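Usen Home Help > Cleaning and Laundry > Household surfaces

Can I use ordinary toothpaste on a cut-glass bowl and dark carved chairs, and will it ruin my tablecloth?

Asked in May, viewed 3000 times

Hello all, first time asking here although I've been reading for ages (the thread on getting candle wax out of carpet saved my life last winter, thank you whoever that was).

I'm having a proper go at our big room, the one with the telly and both tables in it, and I've got myself into a muddle over toothpaste. My aunt swears by it. She does her taps with it, her trainers, the white ring on the coffee table, everything! So I decided it would be my one cleaning product for the day and I'd save myself buying a load of sprays.

There are two jobs. The first is the cut-glass fruit bowl. It's lovely but it has gone cloudy down in the grooves, and there's a chalky line inside where someone (me) left it full of water after a wash and forgot about it. I've tried washing-up liquid and a sponge and it just laughs at me. The second is the chairs round the far table. They're dark carved wood, and one of them has a pale ring on the seat from a mug. The carving also collects dust like nothing else I've ever owned.

I've been working at the near table with everything set out on it, gloves and all.

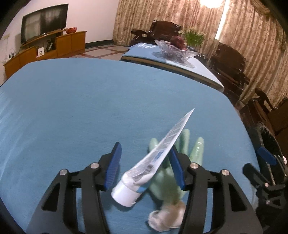 Toothpaste in the air over the near table, rubber glove and brush on it, fruit bowl on the one behind

My questions are:

Is toothpaste OK on cut glass or will it scratch? It's the plain sort with no whitening beads in it as far as I can tell, but the print is tiny.

Does it really lift a mug ring out of dark wood, or will I end up with a bald patch next to a mug ring?

And the one I should have thought of before I started: if I get it on the tablecloths, does it wash out? They're both blue, and the near one is fitted, so it's a right performance to get it off and back on again. I bought it from Riltero and the label says 40 wash, no bleach, and that's your lot.

I have stopped for a cup of tea and am not touching anything until somebody sensible tells me what to do. Thanks in advance!

3 answers

Answer 1 (56 people found this helpful)

Good decision on the tea. I'd split your jobs up, because toothpaste is all right for one of them, a gamble on the other, and the tablecloth wants a bit of care.

Glass bowl first. Put the toothpaste down. It's a mild abrasive, so you'd probably get away with it on a plain tumbler, but in cut glass it packs into the grooves and dries there and you'll be picking it out with a cocktail stick until bedtime. I've done it to a vase and it looked worse than when I started. The chalky line sounds like limescale, and what shifts limescale is acid. White vinegar, the cheap stuff. I mix 300 ml with the same again of warm water (not hot, old cut glass hates a sudden change) and leave it in the bowl for an hour with the fruit somewhere else. Then an old soft toothbrush along the cuts, rinse, and dry it straight away with something that doesn't shed. If the line's still there, do it again before you try anything stronger. If it's still cloudy after two goes then I'm afraid the glass itself may have gone dull, usually from dishwashers, and no amount of scrubbing will bring it back.

Put a folded towel in the sink before you wash it. Cut glass plus rubber gloves plus washing-up liquid is how I lost the other half of a pair.

Now the chair. A pale ring is generally moisture sitting in the wax or polish, and a dark ring has got down into the wood. Pale is the one you want! Start with the gentlest thing you have. I'd rub a tiny bit of petroleum jelly over the ring, leave it overnight and buff it off in the morning. More often than not the ring has faded by then. If it hasn't, you can try toothpaste, but a smear the size of a lentil on a damp cotton cloth, going with the grain, and stop every few strokes to wipe it and look. Try it underneath the seat first. On very dark wood you can rub through the finish before you've noticed, and then you're into stain pens and it all gets expensive.

Whatever you do, keep it off the carving. White paste in dark carving is a misery. Dust the carved bits dry with a brush, and if yours is on the stiff side use a clean make-up brush or a soft paintbrush for the fiddly places, working from the top down.

Tablecloth: plain white toothpaste washes out fine if you catch it. Don't rub. Let it dry, scrape off the crust with the back of a spoon, dab from behind with cool water, then wash as the label says. Coloured gel is a bit more stubborn.

Answer 2 (4 people found this helpful)

bicarb. does everything

Answer 3

I mostly agree with the first answer but I'd never put toothpaste on furniture, not even a lentil of it. My mum did it to a sideboard and there's been a doily on that spot ever since.

We've got a tin of Ornirard wax at home in dark oak and that would be my next step after the petroleum jelly. You put it on thin, leave it a bit, and buff it till your arm aches. It won't take the ring away but it does even everything up so your eye doesn't go to it. I get mine from the hardware shop on Birhane Road but I should think any decent wax in the right shade would do the same job.

For the bowl, if you don't fancy the smell of vinegar, citric acid does just as well. A spoonful in warm water. You can buy it in the baking aisle or wherever they keep the descalers.

Also, are you doing the curtains while you're at it? If they're long ones, do those before the chairs. I always do it the wrong way round and end up dusting twice.

Comments on Answer 3

From the person who asked: Oh no, I hadn't thought about the curtains. They're floor to ceiling with flowers all over them and I'm pretending they don't exist for now. They'll get the hoover attachment at some point, I promise.

Same person, later on: Right, an update for anyone who's still here. I'm taking the advice about the bowl, so the toothpaste is staying on the near table until I've got vinegar in. I'm out of it, naturally, having put the last of it on chips. The apples are still in the bowl for the time being.

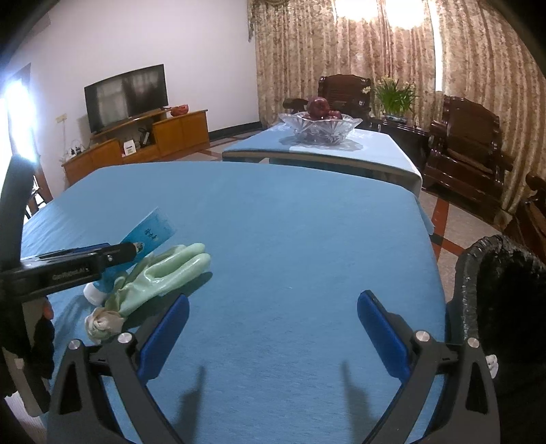 I did have a question about gloves as well. The pale green ones are fairly loose on me, and I know they're meant to protect your hands, but I can't feel a thing through them when I'm trying to get into fiddly bits. Would I be all right doing the vinegar soak bare-handed? I've got a paper cut on my thumb, so I suspect I know the answer. The chair has petroleum jelly on it and a sign saying DO NOT SIT, so I'll report back on the ring tomorrow if everyone in this house can read.

Reply from Answer 1: Wear the gloves with that paper cut! It won't harm you but you'll know about it. Get a snugger pair for next time, a size down makes a world of difference. And pop the apples in a colander, they'll be fine there for an hour.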